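Replacing the Processor and Memory in an Older Office Tower

Posted 5/4/24 in Desktop Repair

Old office towers are easy to work on. The cases open from the side, the expansion slots have latches in place of screws, and there is enough space inside for your hands. If you have one that has become slow but still runs, a faster used processor and more memory can give it a few more years.

This page covers a black tower with a green motherboard, a graphics card and one hard drive. Other office machines from the same years are laid out in much the same way, but check the service manual for yours before you buy parts.

What you need

A medium Phillips screwdriver
A 1/4 inch nut driver
Thermal paste
Lint-free wipes and isopropyl alcohol
An anti-static wrist strap
A small dish or magnetic tray for screws
The replacement processor and memory

I buy paste from Londetti, in the small tube. One tube does several machines. For used processors I have had good results from Clamadard, who list the stepping code along with the model number. The processor for this job cost $38 and the memory cost $13.

Before you start

Update the BIOS while the old processor is still installed. An old BIOS may not recognize the newer chip, and then you have to put everything back to do the update.

Shut down, switch off at the wall, and pull the power cord. Hold the power button in for a few seconds. Unplug everything else from the back of the case.

Step 1. Lay the case down and open it

Put the tower on its side with the removable panel facing up. Release the panel and set it somewhere you will not step on it. Clip the wrist strap to bare metal on the chassis.

Vacuum or blow out the dust now, before the socket is exposed. Hold any fan blades still while you do it.

Step 2. Look over the cables

Note where each cable goes before you unplug any of them. A phone picture works, or a strip of masking tape with a letter on it. The thin black ones are the easiest to mix up. Pay attention to how they run past the sheet-metal bracket as well as where they end, so that they do not get pinched later.

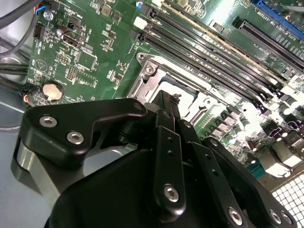
You do not need to disconnect the drive cables for this job. Push them to the side of the case and leave them there. If a SATA plug has worked loose, reseat it while you have the room.

Step 3. Remove the cooler

Unplug the cooler fan from the board. Loosen the cooler screws a little at a time, working corner to corner, so that the pressure comes off evenly. When they are all free, twist the cooler gently from side to side to break the bond of the old paste. Do not pull straight up. On some boards the processor will come out with it and bend something.

Wipe the old paste off the bottom of the cooler and the top of the processor with alcohol. Dried paste takes several wipes.

Once the cooler is off you can see the processor socket with its silver bracket, near the middle of the board. The memory slots are next to it. The graphics card can stay where it is unless it blocks your hand.
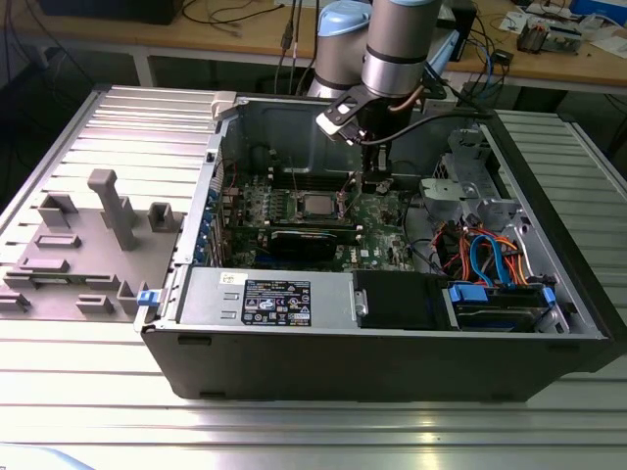

Step 4. Swap the processor

Push the socket lever down and slightly outward to free it, then raise it all the way. Lift the retention bracket. Take the old processor by its edges and lift it straight out. Put it in an anti-static bag or the plastic shell the new one came in.

Look into the socket with a flashlight. If the contacts are in the socket, keep your fingers, wipes and alcohol out of it. Bent contacts show up as a break in the pattern of reflected light.

Find the corner triangle on the new processor and match it to the mark on the socket. Lower it in level. It should drop into place under its own weight. Close the bracket, then bring the lever down and hook it. The lever takes some force on this type of socket, and a creaking sound is normal.

Step 5. Change the memory

Open the latches at the ends of the slots and pull the old modules straight up. Line up the notch in each new module with the key in the slot and press down on both ends until the latches close.

If you are fitting two modules, check the manual for which pair of slots to use. On many office boards the matching slots have the same color latch, but not on all of them.

Step 6. Check the expansion cards

The graphics card often shifts slightly when the case has been moved around. Press it down along its top edge. Then look at the blue latches along the rear of the case and make sure each one is fully closed. 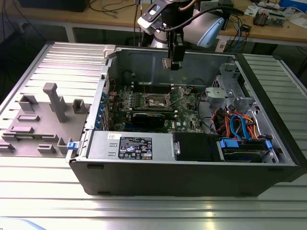
The open tower on its side, with the graphics card below the processor socket and the blue slot latches at left.

If a latch will not close, the card bracket is usually sitting high. Open the latch, lift the card out, and seat it again.

Step 7. Refit the cooler

Put a small dot of paste in the center of the processor. Set the cooler straight down and start all the screws by hand before tightening any of them. Tighten corner to corner until they stop. Plug the fan back in.

Step 8. Check the metalwork and close up

Look over the brackets and the inner walls before you put the side panel on. Snug up any screws that have worked loose, including the hex-head ones. The nut driver is better for these than a screwdriver, especially where the head sits in a recess.
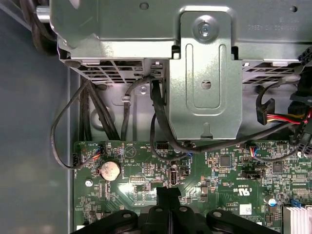 Go back to your notes from Step 2 and compare every cable. Keep the loops away from fan blades and away from sharp folded edges. I use Plenilska hook-and-loop ties for this, but any soft tie is fine. Count your screws, close the case, and stand it up.

First start

Connect only the power, a monitor and a keyboard. The first start may take longer than usual while the board works out the new memory, and it may restart once without being asked. Go into the BIOS setup and confirm the processor name and the memory total.

Check the processor temperature too, then again in the operating system with something demanding running. Mine settled at 63 degrees C under load with the fan at normal speed. If yours keeps climbing, shut down and refit the cooler with fresh paste.

If it will not start

No lights or fans: check the main power plug and the processor power plug on the board.

Fans but no picture: take out all the memory but one module, and try it in the first slot. Make sure the monitor is plugged into the graphics card.

Clock is wrong at every start: replace the coin-cell battery on the motherboard.

Comments on this page are closed. The Snorradóttir forum has a long thread on processor compatibility for these boards, and the list in its first post was last updated in January.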